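**Uver Household Handling Study: call for participants, summer session**

Uver is recruiting adults to clear, sort and shelve ordinary household objects in a furnished room at Plullbridge. The work is manual and light. It consists of short tabletop tasks repeated over one visit, with the order of objects changed between rounds. The session opens in July and places are filled in order of completed application.

**What participants do**

Each visit is divided into 8 rounds. A round starts with a table set with boxes, cups, bags and small loose items. The participant moves each object to the place given on the task card: an open cubby, a shelf, a carton on the floor, or a marked position on the tabletop. Objects are handled one at a time, and a dropped object is picked up and the round continues.

The task cards fall into two groups. Clearing cards ask for an empty tabletop at the end of the round. Arranging cards ask for the same objects in a new layout, for instance all flat items along the front edge and all upright items toward the back. Most participants find the arranging cards slower, and no time limit applies to them.

Handling is done with a pair of hand-held grippers, one for each hand. No experience with them is needed. The first 20 minutes of the visit are practice and are paid at the same rate as the rest. 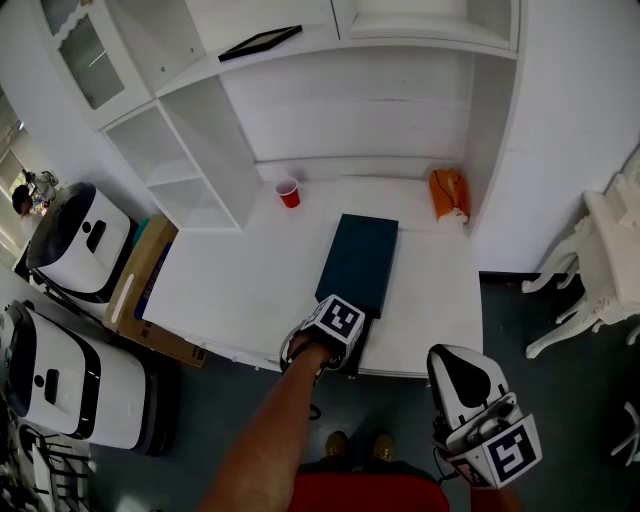 *Work table with box, red cup and orange bag; shelving unit behind.*

The table is used standing. Participants work from the front edge and may walk to either side to reach the cubbies. The floor plan is the same for all rounds in a visit, but the objects on the table are not.

**Requirements**

- Age 18 or over.
- Able to stand for the length of a round and to raise both arms to shoulder height.
- Normal or corrected vision. Glasses may be worn.
- Full use of both hands. Left-handed applicants are welcome.
- Able to read short task cards in English.
- Flat, closed shoes. Loose sleeves, bracelets and long necklaces must be removed or secured before the first round.

Applicants who have had hand, wrist or shoulder surgery within the past year are not eligible for this session but may apply for a later one.

**Schedule and location**

Visits take place at the Arancibia building, Plullbridge, ground floor. Morning visits begin at 9:00 a.m. and afternoon visits at 1:30 p.m. A limited number of Saturday visits is available, mornings only. Each visit lasts three hours, including practice and two seated breaks. Water is provided. Food is kept out of the work room.

Participants may book up to four visits, with at least one day between them.

**Pay**

Pay is hourly and covers the full three hours, including breaks. The rate is stated in the confirmation message. A participant who stops early is paid for the time completed, rounded up to the next half hour. Parking at the building is free for the length of the visit.

**Records**

Rounds are recorded. Records are stored under a participant number, and names are held in a separate file. The previous session produced 3,294 completed rounds; the target for this one is 2,000. A participant may withdraw their records up to 30 days after the last visit by quoting the participant number.

**How to apply**

Request the application form from the Vandier desk at the Arancibia building, in person or by phone, and return it with:

1. Preferred days and start time.
2. Dominant hand.
3. Height, for setting up the work area.
4. Any allergy to latex or adhesive tape.

Successful applicants receive a confirmation with the consent form attached. The signed consent form must be brought to the first visit. Applicants not placed in this session stay on the list for the next one unless they ask to be removed.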